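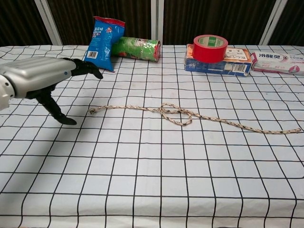
Workshop > Diary > Faults

Quick one tonight, I'm knackered. 16th December and the rope job is still not signed off.

The task for Hviid is simple on paper. Undo a loose overhand knot, then hold the rope out by both ends. Easy for a person. We had it running nicely by Friday, or so I thought. Then the left hand stopped letting go.

Not every time. That's the annoying bit. Open command goes out, log says open, fingers stay shut. Meanwhile the right arm carries on with its half of the move becuase as far as it knows all is well. So it pulls. And the left wrist gives a horrible creak and trips out.

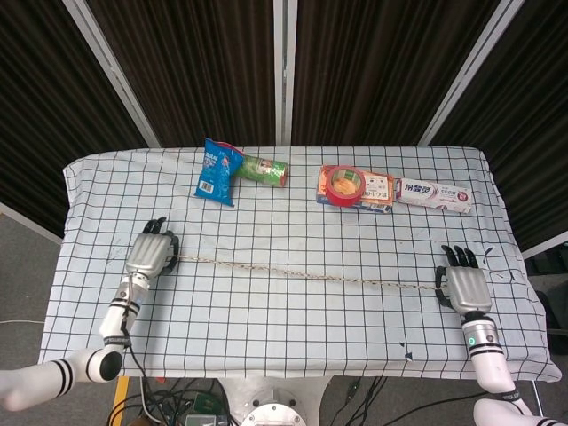

Three trips in one afternoon. After the third I hit the stop and went for a tea.

What I found so far:

Force limit on the right arm was set to 57. Should of been a lot lower for rope. My fault, copied over from the Clarnik job and never looked at again.

The "open" in the log is only the command, no check that the fingers moved. Bad. Fixing that first.

Cable on the left forearm, maybe. Wiggled it, got one dropout, couldn't get another. Swapping it anyway.

Also new rule, no hands over the table until both arms show stopped. I reached in after trip two to free the rope and shouldn't have. Power was still on. Felt a bit sick afterwards.

Spare cable is coming from Nernden, hopefully tomorrow. Then around 1000 open and close cycles with no rope before I try the knot again.

3 comments | 57 shares

Contact | Copyright Flistine Workshop Diary | Back to top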